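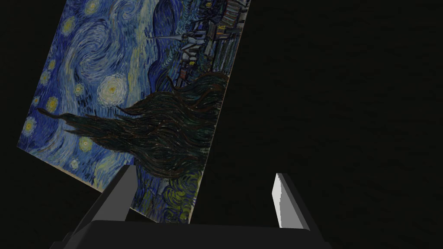
Posters in Student Rooms and Who Looks at Them
Project report, Visual Culture in Daily Life
Group 4: Hòa Sầm, Kiều Thái, Nanna Lauritsen
Supervisor: Ekow Nyarko
Handed in: Wed 17 October

1. Background

Our project began with a simple question from the second lecture. Why do so many students hang the same few paintings on the wall? In our own corridor at the Devungate dormitory we knew three rooms with The Starry Night by Vincent van Gogh, and one of them belongs to a member of this group. We wanted to learn if people choose such a picture because they like it, or because it is easy to buy and everybody knows it.

Van Gogh painted The Starry Night in 1889, when he stayed at the asylum in Saint-Rémy. He was not very satisfied with it himself. Today it is printed on posters, cups, socks and umbrellas. In the course we read that a picture can become so well known that people stop looking at it. We found this idea interesting but we were not sure that it is true, and therefore we decided to test it in a small way.

2. Method

We made a questionnaire with 16 questions and put 300 paper copies in the mailboxes at Devungate. We received 200 answers, which was more than we hoped for. Huệ Diệp from the housing office helped us to write the information letter and reminded the residents on the notice board.

The first part of the questionnaire was about what hangs on the wall, where it was bought and how long it has been there. In the second part we asked the residents to describe their picture from memory, in their own words, before they went home to check it. We also did five longer interviews. Each one lasted less than one hour and took place in the common kitchen. Kiều wrote notes by hand, and Hòa typed them the same evening.

3. Results

Most of the residents had at least one printed picture on the wall. Reproductions of famous paintings were more common than photographs, but less common than film posters. Many had bought their poster in the first week of the semester, at the sale outside the cafeteria or in the shop Sillonik near the station.

The memory descriptions were the most interesting part for us. Those who owned The Starry Night almost always mentioned the swirls and the color blue. Fewer remembered the village, and very few wrote anything about the dark cypress tree on the left side, although it is very large. One student wrote that there was a river in the picture. We think she mixed it up with another painting by Van Gogh, the one with the stars over the Rhône.

In the interviews we heard several reasons for the choice. One person got the poster from his older sister when she moved out, and he has never thought of changing it. Another said that the wall was ugly and the poster had the right size to cover a hole. A third student, who studies chemistry, told us that she looks at the sky in the painting every night before sleeping and that she sees the brush strokes better when the lamp is off and only the light from the street comes in. So it is not correct to say that nobody looks.

4. Discussion

We expected that the students with a famous picture would remember it worse than the students with a less famous one. Our answers do not show a clear difference. What seems to matter more is how the person got the picture. Those who received it from somebody in the family wrote longer descriptions, also when they said that they did not like it very much.

There are some weak points in our work. The dormitory has many students from the same two departments, and we did not ask about age. Question 9 was not well written. We asked "Is your picture important?" and some people understood this as important in art history. We had to leave this question out of the results.

5. Further work

In January, Nanna will repeat the questionnaire with the new residents, with a better question 9. We would also like to ask people who live in family apartments, where more than one person must agree about the wall. The questionnaire and the typed interviews are kept in the course folder, and other groups can borrow them if they ask our supervisor first.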